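Oltura 家事支援システム 設置・運用ガイド
第4章 寝室での布の片づけ

4.1 はじめる前に

本章では、Oltura に寝室の布ものを片づけさせるための準備と教示の手順を説明します。キッチンについては第3章、洗濯機まわりについては第5章をご覧ください。アイロンがけの章はありません。ご要望は承っています。

購入された方から最も多く寄せられる質問は「結局、ベッドの上は片づくのか」です。現行版(本ガイドの対象版)での答えは次のとおりです。

・広げて置いた無地のタオルを1枚ずつつまみ、かごに入れる:できます。
・くしゃくしゃの布を1枚ずつつまみ、かごに入れる:だいたいできます。つまみ損ねたときは、やり直すか、やり直したつもりになって次へ進みます。
・布をたたむ:四角い布で、本体の機嫌がよければできます。たたみ上がりの見た目は保証の対象外です。
・布団、掛け布団カバー、ボックスシーツ:できません。ボックスシーツについては開発部でも人間の成功率に議論があります。
・ぬいぐるみとクッションを元の場所に戻す:「元の場所」を教えれば戻します。教えなければ、最初に見た場所を元の場所だと信じ続けます。床で見たものは床に戻ります。

上の一覧を読んで返品を検討される場合は、梱包材を捨てる前にお願いします。

4.2 必要なもの

・腕本体 Renmont(固定台に取り付け済みのもの)
・手持ち教示グリッパー Grube
・Wonard アプリを入れたタブレット
・かご 2個
・教示に使う布。普段お使いのもので、多少くたびれているほうが向いています。
・時間。1作業につき40分を見てください。箱に印刷された「かんたんセットアップ」は旧版の表記です。

注記:Grube の指先と Renmont の指先は同じ部品です。片方だけを社外品に替えると、教えた本人にも理解できない動作になります。

4.3 寝室の準備

1. 窓とカーテンを、ふだん片づけをする時間帯の状態にします。昼に教えた作業を夜に頼むと、Oltura は別の部屋に来たものとして振る舞うことがあります。

2. ベッドの上から、割れるもの、飲みもの、眼鏡、携帯電話を取り除きます。携帯電話は平たくて四角いため、たたみ終えた布として扱われた例があります。

3. それ以外のものは残してください。教示の前に部屋をきれいに片づける方が多いのですが、片づいた部屋で学んだ機械は片づいた部屋しか片づけられません。普段の散らかり方を再現できない場合は、ご家族に協力を依頼してください。

4. 人と動物を作業範囲の外に出します。猫は出しても戻ってきます。戻ってきたら一時停止を押し、手順4からやり直します。

5. かごを Renmont の届く位置に置き、Wonard の「置き場」画面で登録します。登録後にかごを動かした場合、Oltura はかごのあった床に布を丁寧に並べます。動作としては正常です。

注意:教示中も運転中も、ベッドの上に人が寝ている状態で使用しないでください。「起こしてくれる」機能はありません。

4.4 Grube の調整

1. Grube の電池残量を確認します。残量が少ないまま始めると、記録は止まりますが、操作している方の腕は止まりません。

2. 指先をゆっくり閉じ、左右のパッドが平行に合うかを目で確かめます。ずれている場合は付属の六角レンチで調整します。付属のレンチが見つからない場合は、箱の底の仕切りの裏にあります。

3. パッドの面を乾いた布で拭きます。糸くずが付いていると薄い布が滑ります。アルコールは使わないでください。

4. レンズの指紋を拭き取ります。この手順を飛ばして「布が全部ぼやけている」とお問い合わせになる方が、今年の11月の時点で19名いらっしゃいました。うち1名は本ガイドの編集担当 Volker Lenz です。

5. Wonard の「開始」を押し、Grube を左右にゆっくり振ります。画面の印が緑になれば準備完了です。黄色のままでも先へは進めますが、得をすることはありません。

4.5 つまみ方を教える

教示とは、操作する方が Grube を握って片づけをし、その動きを Oltura に見せることです。つまり、この段階では片づけをしているのはあなたです。買ったばかりの家事ロボットの横で自分が家事をしている状況について、ご家族から説明を求められることがあります。

1. Grube を布の上から近づけ、つまむ位置の手前でいったん止めます。

2. 布の折れ山や盛り上がった部分を、2本の指先ではさみます。下に敷いたパッドやシーツまで一緒につままないよう、指先を押し込みすぎないでください。

3. 引き金をゆっくり引き、閉じたままひと呼吸おきます。

4. まっすぐ持ち上げ、かごの上まで運び、引き金を戻して放します。投げないでください。投げた動作も学習します。

5. 布を適当にくずして置き直し、繰り返します。置き方が毎回同じだと、Oltura はその置き方の専門家になります。

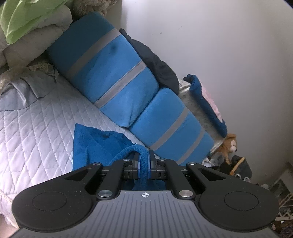
図4-1 手順2の例。キルトパッドに置いた青い布の折れ山を、指先のパッドではさんだ状態。奥はクッション。

注記:図のように、布と近い色のものがそばにある状態でも必ず教示してください。Oltura は青い布を教わると、青いクッションにも礼儀正しく手を伸ばします。クッションをつまみ上げる動きが出たら Wonard の「これは違う」を押します。押しても一度で納得するとは限りません。

注記:キルティングの縫い目は、敷物そのものをつまもうとする動作の主な原因です。パッドごとベッドが少しずつはがれていく場合は、4.7を参照してください。

4.6 試運転

1. Grube を片づけます。ベッドの上に置いたままにすると、片づけの対象になります。

2. Renmont の周囲に人がいないことを確認し、Wonard の速度を「低」にします。「中」と「高」は動画を撮って人に見せたい方のための設定で、試運転には使いません。

3. 布を1枚だけ置き、「実行」を押します。

4. 腕が布の上で長く静止することがあります。考えているのか、あきらめたのかは外見からは区別できません。画面に「計画中」と出ていれば前者です。

5. うまくいったら布を増やします。うまくいかなければ教示を追加します。当社の試験室では、Vija Strazds がタオルとかごの組み合わせだけで131回の教示を行い、翌朝には照明を替えられてやり直しました。ご家庭でここまでする必要はありません。

警告:運転中の Renmont の手から布を取り返そうとしないでください。非常停止ボタンを押してから取ってください。離してもらえるまで待つという方法もありますが、時間がかかります。

4.7 困ったときは

布をつまめない
指先の汚れを拭き、4.4の手順2からやり直します。薄手でつるつるした布は現行版の苦手とするところで、汚れのせいとは限りません。

2枚一緒につまんでしまう
重ねた状態からの教示を追加します。重なった下の1枚がかごに入っても支障がなければ、そのまま使うこともできます。多くの方がそうされています。

敷きパッドを引っぱる
非常停止を押し、つまんだ位置を Wonard の記録で確認します。敷物をつまんだ教示が混じっていれば削除してください。混じっていない場合、敷物の四隅を固定するバンドをお使いいただくのが現時点で最も確実です。ロボットの改良としては少々情けないことを認めます。

ぬいぐるみを布としてたたもうとする
「もの」画面でぬいぐるみを登録し、「たたまない」を選びます。耳や尾が折られた場合は手で戻してください。

かごから布を出してしまう
「片づけ」と「取り出し」の両方を教えていないか確認します。両方が有効だと、運転は終わりません。

人がやったほうが速い
故障ではありません。タオル数枚であれば、ほとんどの場合そのとおりです。Oltura の利点は、あなたが別の部屋にいるあいだも作業を続ける点にあります。途中で様子を見に来る回数が増えるほど、この利点は減ります。

4.8 作業が終わったら

1. Renmont を待機位置に戻し、電源を切ります。
2. Wonard で教示の記録に名前を付けて保存します。「無題」「無題2」「無題2最終」は、あとで必ず取り違えます。
3. かごの中身を確認します。靴下の片方だけが入っている場合、もう片方はベッドと壁の間を見てください。現行の腕はそこまで届きません。
4. Grube を充電台に戻します。

布の洗濯と乾燥に続けて進む場合は、第5章「洗濯機まわりの作業」の5.2から始めてください。5.1は洗濯機の扉に関する免責事項です。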